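How to Season a New Humidor Without Wrecking It

So you bought your first desktop humidor and you want to fill it up tonight. Please don't! A brand new box is bone dry inside, and that thirsty cedar will pull the moisture right out of your cigars. I learned this with a box of Travau coronas that smoked like hay by the end of the month, and I'm still a little sore over it.

What you need: distilled water, a small clean dish, a digital hygrometer, and some patience. I use a Jirnus hygrometer that came free with an order, and it does the job fine. Tap water is out. The minerals leave spots on the wood and you're asking for mold.

Step 1. Check the hygrometer before you trust it. Put a bottle cap of table salt, dampened to a thick paste, in a zip bag with the hygrometer and leave it overnight. It should read 75 percent. If yours is off, write the difference on a piece of tape and stick it on the back (mine reads 2 points low, and I've gotten used to doing the math).

Step 2. Fill the dish with distilled water and set it inside on a bit of plastic wrap. Put the hygrometer in next to it, close the lid, and walk away.

Step 3. Leave it alone -- and I mean really alone. Every time you lift the lid to peek you let the damp air out. I look once a day, in the evening, and top up the dish if it's getting low. 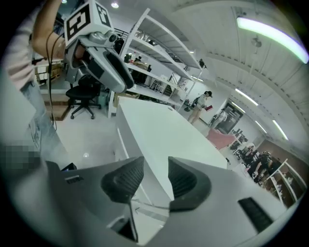
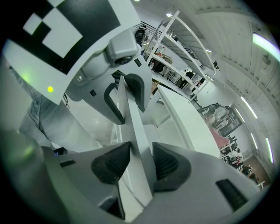 Danang Khoo wrote in after my last humidor post to say that he skips the dish completely and puts two of the big seasoning packs in for two weeks. He says wiping the cedar down with a wet sponge, the way the old guides tell you to, warped the divider in his Tzavaras box so badly that it never slid back in. I've gone over to the packs myself for bigger boxes, but for a little 20-count the dish is cheap and it works.

Step 4. When the reading has held steady in the low 70s for a couple of days, take the dish out and put in your regular humidification. Close it up again and give it another day. The number will drop some as things settle, and that's fine.

Step 5. Load your cigars. Leave a bit of space at the top so air can move, and don't panic if the reading dips again after you fill it. Mine went down to 63 the first night and crept back up by Saturday.

If yours keeps sinking, check the seal. Close the lid on a dollar bill and tug. If it slides out easily, the lid is leaking, and a strip of thin cedar or foam tape along the lip usually helps. The folks at the Brellomdale shop sell precut strips, but I just cut mine with kitchen scissors.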